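Ticket: Wi-Fi drops in back rooms, Ikdale office
Status: Resolved, monitoring
Priority: Medium
Site: Ikdale, second floor

Reported problem
Laptops in the back rooms lose Wi-Fi several times a day. The connection comes back without anyone touching it, but video calls freeze and the Dirnik file share has to be reopened. Front rooms are fine. Wired machines are fine.

Log

9:10 a.m. Checked the service status page for the Trunley line. No outage. The modem has been up for 18 days, so the line itself is not dropping.

9:35 a.m. Pulled the access point logs. The back hallway unit shows clients leaving and rejoining in bunches, always right after a channel change. Auto channel was on.

10:05 a.m. Set the back hallway unit to a fixed channel and turned the width down to 40 MHz. Drops continued, though less often.

11:20 a.m. Found that the access point was running older firmware than the rest of the site. It had missed the November update — the scheduler had it listed under the Yadav office by mistake. Moved it to the right group and updated it. Restart took 2 minutes.

11:45 a.m. Signal test from the hallway, the copy room and the room with the herringbone floor. Readings good in the first two, weak in the third near the desk. The unit was mounted behind a metal cabinet door that stays open during the day.

1:30 p.m. Moved the access point to the other side of the hallway, same cable run. Retested in all three rooms. Signal at the desk is now in line with the others.

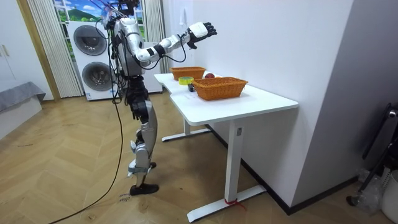 Back room, white desk on the right.

2:15 p.m. Long file copy to the Dirnik share from a laptop in this room. Finished with no errors. Started a video call and left it up.

4:40 p.m. Call still connected. No client drops in the log since the move.

Resolution
Firmware updated, fixed channel set, access point relocated. Please leave auto channel off for this unit.

Follow-up
Check logs again in 2 weeks. If drops return, reopen this ticket and include the time and the laptop name — a new ticket will lose the history. Still to do: correct the label on the patch panel, port is marked "spare."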